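## Séance 6 - Le montage d'archives dans le documentaire à la première personne

Rappel de la séance précédente : la distinction entre archive citée (source identifiée à l'écran) et archive intégrée (source fondue dans la continuité) est supposée acquise. Elle sert de base à l'étude de *Wastolent*, long métrage de 113 minutes programmé en deuxième partie de semestre.

### 6.1 Corpus

Le film existe en deux versions. La version de festival dure 119 minutes, la version d'exploitation 113. Toutes les références de minutage renvoient à la seconde. L'écart provient pour l'essentiel de la suppression d'un carton introductif et du raccourcissement de la séquence du port de Skistthorpe.

Matériaux employés :

- film 16 mm inversible, tourné par la famille du personnage principal ;
- bandes vidéo issues du fonds Vedov, numérisées sans restauration ;
- entretiens contemporains, plan fixe, son direct ;
- documents administratifs filmés au banc-titre.

Le fonds Vedov pose un problème de datation. Les étiquettes des bandes indiquent la date de copie, la date de prise de vues étant absente dans la plupart des cas. Le montage place ces bandes dans un ordre que les étiquettes ne permettent ni de confirmer ni d'exclure.

### 6.2 La voix et l'archive

On appelle ici *voix d'escorte* un commentaire qui précède l'archive, en fixe le sens, puis se tait pendant qu'elle défile. *Wastolent* l'utilise dans son premier tiers. À partir de la minute 40, le procédé s'inverse : l'archive paraît d'abord muette, et la voix n'intervient qu'au plan suivant, sur une image sans rapport direct avec ce qui est dit.

Ce décalage a deux effets mesurables au visionnage image par image. La durée moyenne des plans d'archives augmente. Les raccords sonores se déplacent vers l'intérieur des plans, de sorte que la coupe image et la coupe son ne coïncident presque plus.
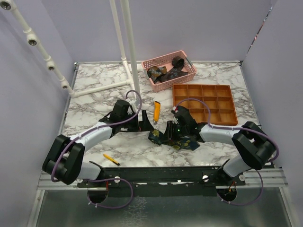 Il en résulte une lecture rétroactive. Le spectateur attribue un sens à l'archive après sa disparition, sans pouvoir la revoir. Le terme « contrepoint » est souvent employé à ce propos ; il est impropre, car il suppose la simultanéité des deux lignes. On préférera *commentaire différé*.

Cas à discuter en TD : la lettre lue dans la séquence du tribunal. La lecture commence sur un plan de couloir, se poursuit sur une bande du fonds Vedov et s'achève sur un écran noir. Le destinataire n'est nommé que dans la dernière phrase.

### 6.3 Projection et débat

Le coffret édité par Prajapati comprend l'enregistrement de la discussion publique qui a suivi la première projection. Ce document relève du paratexte : il renseigne sur la réception et sur les intentions déclarées, sans valeur de preuve quant à la construction du film. Les citations tirées du débat doivent être signalées comme telles dans les travaux écrits.

Points à relever lors de l'écoute :

1. la part du temps de parole consacrée au sujet du film et celle consacrée à sa fabrication ;
2. les questions du public portant sur l'absence de contradicteur à l'écran ;
3. la réponse donnée sur la provenance des bandes - elle diffère de celle du générique.

### 6.4 Travail à rendre

Découpage technique d'une séquence au choix, 2 pages au maximum, tableau compris. Colonnes obligatoires : numéro de plan, minutage, nature du matériau, son, transition. Les séquences composées uniquement d'entretiens sont exclues. Remise en février, au secrétariat, avant 17 h.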